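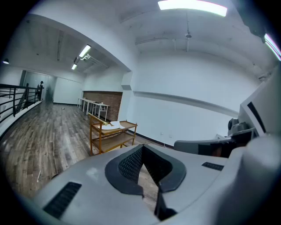

Hand-held gripper, upstairs room, looking toward the railing.

Hand gripper practice: how we set up and record a session

Melard Robotics Club, build notes, page 2

Wrote this up fast before Thursday so the new people have something to read. It's the hand-held gripper only. The arm has its own page and you don't need it yet.

What you need

The gripper, charged
One memory card, empty
Shop towel or lens cloth
Masking tape
The clipboard with the session sheet
Two or three things to pick up (see below)

Before you switch anything on

Look at the jaw. The dark rim should be clean all the way down to the point of the V. Lint likes to sit in there. Wipe it with the dry side of the cloth, no spray. The mesh set back inside the rim you leave alone. Don't poke it with a pencil. Somebody did that in August and we waited on a part for most of a month.

Check both slotted vents, the long one low on the left and the smaller one on the right. Keep your palm and your sleeve off them. If you wear a hoodie, push the sleeves up.

Open and close the finger slowly a few times by hand. Should feel even. If it catches, stop, write "catches" on the sheet and swap to the other unit.

Set up the room

Lights all on, the main room and the corridor side both. Half lit rooms gave us a lot of grainy clips last spring and we threw most of them out.

The floor is shiny and throws the ceiling lights back at you. Can't fix that. What you can do is turn your body until the worst of the glare is off the spot where your object will be. Walk a slow half circle, watch the preview, pick the best side, put a piece of tape where your toes are.

Pick up stuff off the floor unless it's part of the task. Cables go against the wall. If you have to cross one, tape it.

Stay on the room side of the railing. Do not lean over it with the gripper, do not rest the gripper on it. No tasks within arms reach of it either.

People walking through are fine if they're far off. If someone comes up close, wait, then start the take over. Don't ask them to pose.

Pick your task

Start with these, in this order:

1. Pick a small object off the floor, hold it, set it down on a tape mark.
2. Pick a stick off the floor by its middle. Harder than it sounds, thin things roll when the finger closes.
3. Cup from one table to the next.
4. Top sheet off a stack of paper. Leave this one for your second week.

One task per session. Mixing them makes the sorting miserable later and its always the same two people doing the sorting.

Record

Power on. Wait for the steady light. Blinking means it's still looking for the card.

Open Plarkis on the laptop, choose New Session, type the task name exactly as it's written on the sheet. Lower case, no spaces. The script that reads the folders is dumb and will skip anything it doesn't recognize.

Set clip length to 31 seconds. Most takes are done well before that and the leftover gets trimmed.

Stand on your tape. Hold still, finger open, count of two. Then go.

Approach slow. Keep the object between the finger and the jaw, come in low, let the wrist settle before you close. Close until it's held, not until the handle stops. Lift straight up first, then move sideways. Set down, open, back away along the same line you came in on. Hold still again, count of two. Stop.

Move the object a little and turn it a little between takes. If every take starts from the same place we basically have one take.

Drops: keep them. Let the clip run, pick the thing up again if you can, mark a D on the sheet. Don't delete clips on the device, ever. Delete only on the laptop and only after the copy.

Rest your arm. The gripper gets heavy quicker than you'd think and tired takes wobble. Swap with your partner every ten takes.

Copy the files

Card into the laptop, drag the session folder to the Chong drive (the one with green tape on it). Wait for the copy to finish before you pull anything. Open the first clip and the last clip and watch them both through. If either one won't play, copy again.

Then run the check. In Plarkis it's Tools, then Check Folder. You want to see the clip count match your sheet. If the numbers are off, look for a clip you started and stopped by accident, usually tiny. Write its number down and move it to "scraps".

We have 1221 clips on the drive right now and the goal for the Mestex meet is 600 more. So no huge rush but don't skip weeks.

Common problems

Picture goes milky: finger marks on the lens. Wipe, retake.

Corners look dark: normal, it's the lens. Leave it.

Bright streak at the side: one of the lights, or a reflection. Turn a few degrees and look at the preview again.

Finger closes but object slides out: you're too high. Come down until the flat side of the finger is level with the thickest part of the object. Still slides, wipe the finger.

Session won't start: card full, or card not all the way in. It clicks when it's in.

Plarkis freezes at the end of a copy: give it a minute. If it's still stuck, close it, the files are usually fine, run the check again to be sure.

Pack up

Power off first, then card out, then gripper in the case with the finger closed. Charger on the shelf by the door, plugged in, light showing red. Tape up off the floor, all of it, it leaves gum if it sits over the weekend. Sheet goes in the binder under the right task tab.

Settings for left handed use are on page 3, still missing the part on the strap. Will add.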